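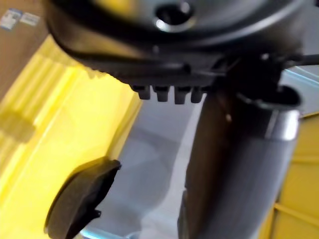 *Figure 1. Underside of the dark housing, with the row of four small pegs.*

## 1. Background

Our group looked at how well local adults understand the odds printed on scratch tickets. The tickets we used came from Loso, a small provincial line sold at corner stores in Clomport and Sutherland. Each ticket costs $2 and carries a line on the back giving the overall odds of winning any prize.

The phrase "any prize" includes a free ticket and getting your $2 back. We wanted to know if buyers read it that way.

## 2. Method

We handed out 800 paper surveys over three weeks in August, split evenly between the two towns, and got 336 back. Respondents had to be 19 or older. The survey had six questions, and the main one asked what a person would expect to have left after spending $200 on tickets.

Answers were typed into Trovell, the stats package in the second-floor lab. Two of us entered every form separately and we compared the files afterward. Where they didn't match, we went back to the paper.

## 3. Results

Of the 336 people who replied, 200 counted only cash prizes above the ticket price as a win. The other 136 included break-even prizes, free tickets or both. Regular buyers did no better on this question than people who said they never bought tickets.

Sutherland had the higher return rate. The Clomport forms had more blanks, mostly on question 5, which was printed too close to the fold.

## 4. Limits

People who fill in a survey at a store counter are not a random sample. We also left out anyone who buys lottery products online. Question 3 used the word "payout" without defining it, and several people wrote in the margin asking what it meant, so we dropped it from the totals.

## 5. Next steps

- Reword question 3 and move question 5
- Test a version of the ticket back that lists break-even prizes on their own line
- Add one store outside the two town centres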